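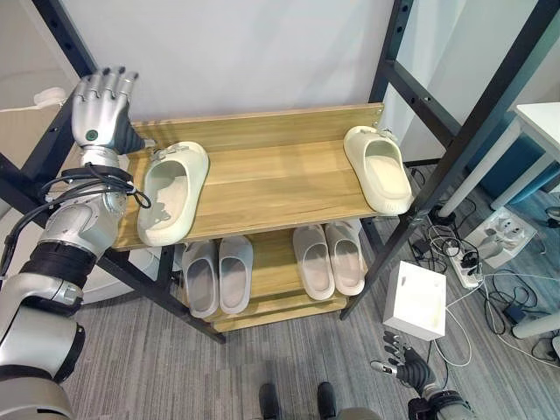
Krisztina Kocsis wrote to me last week that slides don't need a rack at all, they need a basket by the door and a family that can live with a bit of digging. I've thought about that a lot, because I did the basket for years! My trouble was that I always came up with one cream slide and one gray one, and I was always late. So this is how I do the rack these days, for anyone who is where I was.

Pull every shoe off first. Yes, all of them, even the ones you like where they are. I dump mine on an old towel so the grit stays in one spot, and then I wipe the boards with a barely damp cloth (wood shelves hate a soaking, ask me about my first one). Dry them right away and get into the corners where the board meets the metal, that's where the sand hides.

Next, match up your pairs on the towel. If a slide has lost its partner, it goes in a bag on the doorknob for five days. If the partner hasn't turned up by then, out it goes. I'm strict about this and my family thinks I'm terrible.

Now the fun part — loading. Put the pairs you wear most on the top board, and keep the next two pairs on the shelf under it, side by side, open toes facing out. I know some people like heels out. With slides I think toes out is easier, you can see the color and the strap, and you just grab and drop. Leave a hand's width between pairs. Thick soles take up more room than you think, and if you cram them the straps get squashed and end up with a crease that never leaves. 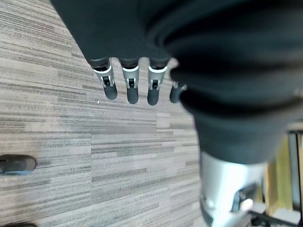
Once the pairs are up, go back and close the gaps inside each pair, so the left and right nearly touch. That's what makes the whole thing look tidy from across the room. Light colors together, darker ones together if you have them. I tried sorting by person for most of December and gave up, we all borrow each other's anyway.

The bottom board I save for anything muddy. Lay a strip of shelf liner on it. Mine is from Mumeck and I cut it with kitchen scissors, a little crooked, and it's fine.

Then it's a two-minute job in the evening. Straighten, match, done!

Comments

Tuncer fan: Do you wash the slides before they go back up? Mine get gross under the strap.

Reply from author: Old toothbrush and dish soap, then let them dry on the towel. Don't put them up damp.

Pam in the mudroom: Toes out is WRONG but I enjoyed this anyway

D.: Tried the doorknob bag. Found the missing slide under the car seat on day four.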